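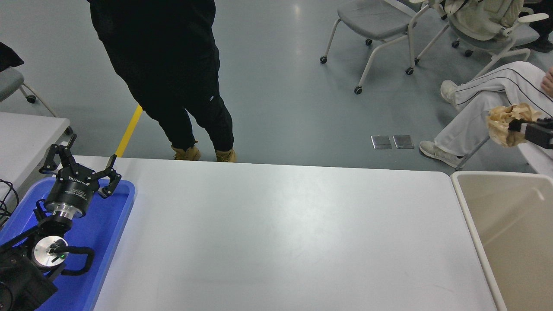
White table, blue tray on the left.

Packing glasses for a move, quick version. Did ours last November, 111 glasses, two broke.

Get more paper than you think. I bought a 10 lb bundle from Sarmiento and ran out halfway thru.

1. Small boxes only. Big ones get too heavy.
2. Crumple two sheets for the bottom. Loose balls, don't squash them flat.
3. Stuff the inside of each glass first, then roll it corner to corner.
4. Stand them upright. Never on their sides, rims crack.
5. Fill gaps untill nothing rattles. Shake test. Then tape.
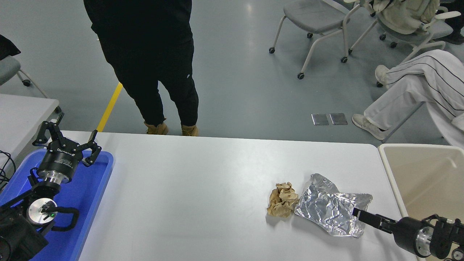

Brown paper, crumpled, next to a sheet of foil.

Stemware: extra wrap on the stem before you roll. Newspaper works but the ink comes off, so wash after.

No foil as padding, it stays crushed. Fine over an open jar for a short drive.

Mark boxes on the side and not the top. Lallow tape sticks ok, the cheap stuff peeled.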